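Stokley Allotments Forum > General Chat > Is Multevitz worth the money?

mudlark_77
Sep 14, 2026
The shop in Stokley has started selling Multevitz seaweed feed in the big tub. 310 servings, apparently, as though the leeks will be sitting down to it with napkins. Has anyone used it on winter veg, or am I buying expensive pond?

brassicaboss
Used it for 4 seasons. My sprouts were enormous. My neighbours stopped speaking to me, so I count that as two benefits.

plot_and_scheme
Your sprouts were enormous because you're downhill of everybody else's muck heap. I put Multevitz on half a bed of kale and plain water on the other half and couldn't tell which was which by the end. The slugs had no preference either.

brassicaboss
Half a bed is hardly a trial. You also lost the labels.

plot_and_scheme
I lost one label.

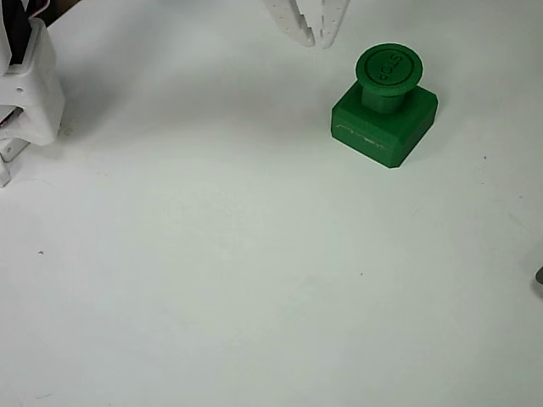

mudlark_77
Can I put it on leeks this late in the year?

old_fork
Up to the end of September, at half strength, and then leave them alone until you want soup. Feed them later and you get soft growth that the first hard frost will flatten.

wetwellies
Kuhlmann do a plain seaweed one for less. Smells like low tide at Mirnow, but so does my shed.

brassicaboss
Kuhlmann is thinner. You need twice as much.

wetwellies
It's half the price. I'll let you do the sum.

plot_and_scheme
Or make comfrey tea for nothing and lose your friends the traditional way.

mudlark_77
Right. Gone for the small Kuhlmann. The leeks are the width of pencils so it's mostly a gesture. Will report back if any of them reach felt tip.

old_fork
Earth them up while you're at it.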